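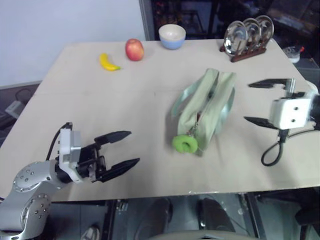

Filed under: Methods and Good Practice
Print | E-mail

4. House rules for two-arm tabletop work

I'll admit I came to the Narkley rules as a skeptic. We had 361 recorded runs from the Jinville bench by then, and I figured anything worth writing down was already in somebody's head (mine, mostly). Then I tried to sort those runs by how each one started, and I gave up before lunch. Some began with an arm already moving. In others the fingers were half closed, and I couldn't say from the log if that was on purpose or left over from the run before.

So the first rule I'd push on anyone is the start pose. Both grippers open, both at rest, fingers aimed in toward the middle of the table, with the object you care about between them. Figure 2 has it pretty much the way I like it: the pale green pencil case lies on its side with one open gripper to the left and one to the right, and the banana, apple and bowl are back near the far edge. We hold that pose for 30 frames before anyone touches the controls. It feels like forever when you're the operator! Keep doing it anyway.

Rule two is about soft things. Jornora's older checklist treats every object as a box with a center, and that works fine for a bowl or a plate. A fabric case with straps folded over its sides and a fuzzy ring hanging off one end is a different animal. We now write down which way the long axis runs and where the loose bits are (zipper pull, straps, pendant), and the operator says out loud which part gets gripped first. Of the runs we threw out, 19 were thrown out over a pendant or strap caught between the fingers when the plan called for the body of the case.

I argued for a while about background objects. One camp wanted a bare table for anything new. I wanted the fruit and the dish rack left in, partly out of stubbornness and partly because shiny plates throw reflections I'd like to see in training and not for the first time at test. We ended up with a keep-clear band: no extras between the grippers and the target, anything you want toward the back or off to the side. The plates stay in the rack, standing up, unless the task is about plates.

Cables get their own line in the Mac Carthaigh draft, and I think the draft has it right. Before each run, look at every loop, including one that rests on the tabletop as the right-hand one does in Figure 2, and walk the arm slowly through its planned reach. If the loop slides under the target or over a finger, stop and redress it. Don't tape it to the table, please. I did that in May and spent the afternoon peeling off tape.

Figure 2. Two open grippers on either side of a fabric pencil case, with other objects toward the back of the table.

The last rule is dull: change one thing at a time between runs, and write the change down before you press start.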